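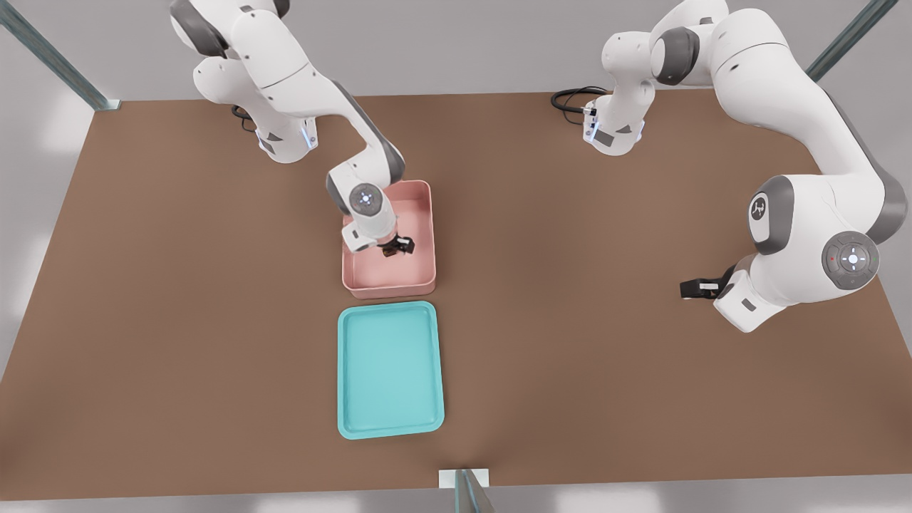

Chapter 7
Sharing the Bench: Automation and the Work of the Sorting Room

After studying this chapter, students should be able to:
Describe how tasks are divided when robot arms are introduced at a workstation.
Explain the difference between a task and a job, and why the difference matters in planning.
Identify the new duties that arise from automated handling, including those that do not appear in a job description.
Discuss the effect of a changed work pace on supervision, training, and pay.

7.1 A Case to Begin With

Starnell is a distribution company that receives small parts in mixed lots and sends them out again, sorted, to repair shops. Before the changes described in this chapter, its sorting room employed 37 people on two shifts. Each sorter worked at a bench, picked parts from a bin, checked them against a list, and placed them on a tray. The tray was then carried to packing. A bench handled one lot at a time, and the sorter who opened a lot was expected to close it.

The company decided to place pairs of robot arms at seven of its benches. The equipment was planned and tested with the help of Ollilico, a firm that designs workstations, and the planning was done in large part on a computer model of the bench. Positions for the bin, the tray, and the bases of the arms were tried in the model before any floor space was cleared. Sorters were invited to review the model during the September planning period, and their comments led to two changes in the layout. The first moved the tray closer to the bin. The second lowered the height of the bench.

The case is used throughout this chapter. It is an ordinary one. The parts are small, the task is repeated many times in a shift, and the skill involved is easily underestimated by those who have not done it.

7.2 Tasks and Jobs

A task is a single piece of work with a beginning and an end, such as moving a part from a bin to a tray. A job is the full set of tasks, duties, and relations that one person holds at work. Machines are commonly said to take over jobs. In most workplaces they take over tasks, and the job is then rebuilt from those that remain, along with some that are new.

At Starnell, a review of the sorter's job was carried out before the arms were installed. The review listed picking, checking, placing, counting, labeling, clearing the bench, reporting damaged parts, and instructing new sorters. Of these, picking and placing were assigned to the arms. Counting was divided. The remaining tasks stayed with the sorters, and several of them grew.

Reporting damage is a useful example. A sorter who handles every part notices a bent edge or a wrong weight in the course of picking it up. When the part is no longer picked up by hand, that knowledge must be gained in some other way. The company added an inspection step after the tray was filled and gave sorters the authority to send back a full tray. The inspection step had not been included in the original cost estimate.

7.3 Seeing the Work From the Machine's Side

Many robot arms are fitted with a camera close to the gripper. The view it gives differs a great deal from the view of a person standing at the bench. A person sees the bin, the tray, and the neighboring bench at once. A camera near the gripper may show only the fingers and the small area directly before them.

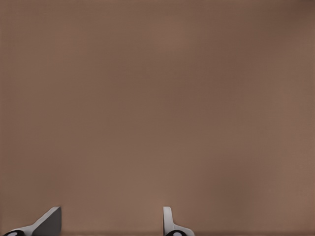 Figure 7.2. Simulated view past the open gripper fingers to the work surface.

Sorters who are asked to supervise an arm must learn to read both views. In the training program at Starnell, which used a set of course materials known as Flitimer, the first session was given over entirely to this skill. Trainees were asked to say where the arm was over the bench from the close view alone, and then to check their answer against the wide view. Experienced sorters did well at the exercise once they had learned to look for changes in shade on the surface. Newer employees needed more time with the wide view.

The exercise has a second purpose. An employee who understands how little a close view may contain is better prepared to judge when an arm should be stopped. Supervisors should make clear that stopping an arm is part of the job and will not be counted against the person who does so.

7.4 The Layout of a Shared Bench

The layout of a bench decides how people and machines will meet. Three matters deserve attention at the planning stage: the reach of each arm, the place where a part changes containers, and the side from which a person may approach.
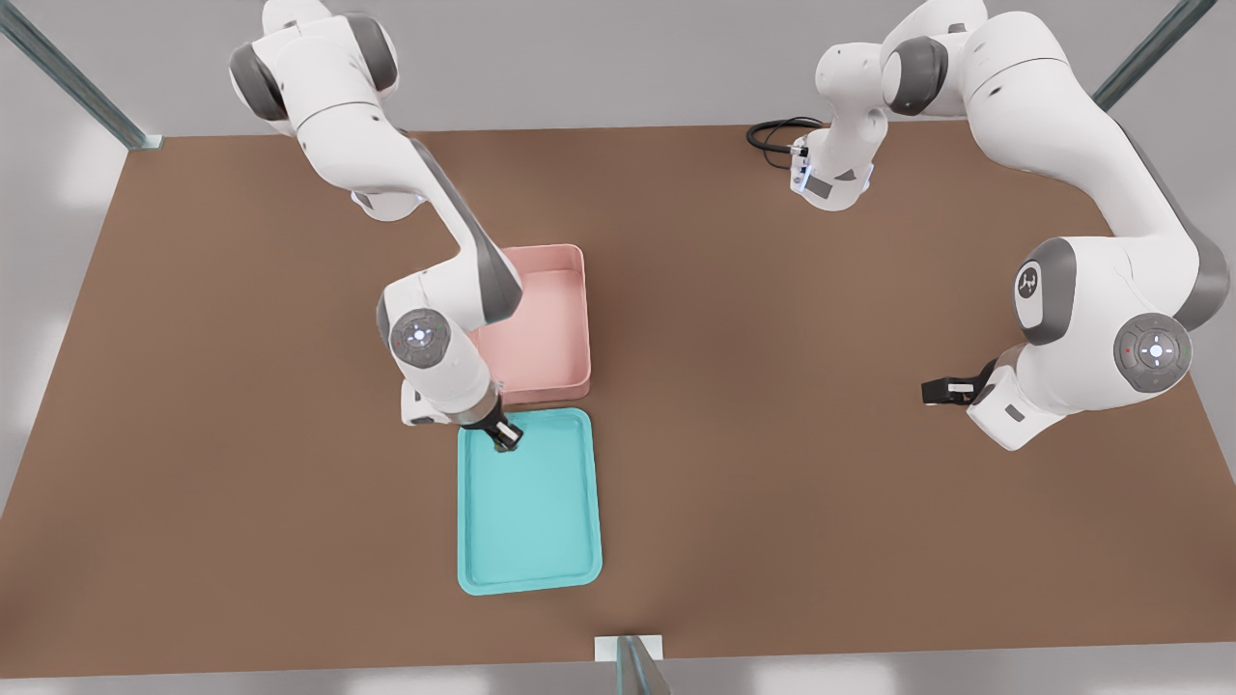

Figure 7.3. Bench layout in simulation, with pink bin and teal tray placed end to end.

Where the bin and the tray are set close together, the path between them is short, and the movement of the arm is easier for a person nearby to predict. Open surface should be kept on at least one side of the containers. At Starnell the sorters asked for this space themselves, as they wished to set down a returned tray without reaching past an arm. The designers had at first intended to use the same area for a second bin.

The request illustrates a general point about consultation. Employees who have done a task by hand hold practical knowledge of the space in which it is done. Such knowledge is seldom written down. It is best gathered before the layout is fixed, when a change to the model costs little.

7.5 Pace, Staffing, and Pay

Before the change, the sorting room closed 2855 lots in a typical month. The target set for the new arrangement was 4000. Management presented the increase as a matter of equipment, but it had direct effects on people. Inspection, labeling, and packing all had to keep up with the benches, and for the first several weeks packing did not. Trays waited on carts at the end of the room, and the evening shift began its work with a backlog left by the day shift.

No sorter was dismissed. Nine moved to inspection and four to packing, and the rest remained at the benches under a new title, bench lead. The question of pay proved more difficult. The old rate had included a bonus for lots closed by each person. With the arms in use, the number of closed lots no longer measured the effort of any one employee, and the bonus was replaced by a fixed addition to the hourly rate. Some of the fastest sorters earned less under the new system during its first quarter. The company later adjusted the rate for those with long service.

The adjustment may be compared with the approach taken at the Domański plant, discussed in Chapter 8, where the bonus was kept and shared among all members of a shift.

Key Terms
bench lead
close view
job
shared bench
task
wide view

Questions for Discussion
1. Select a job with which you are familiar and list its tasks. Which of them depend on knowledge gained by handling materials directly?
2. Should employees have been consulted on the pay system at the same time as the layout? Give reasons for your view.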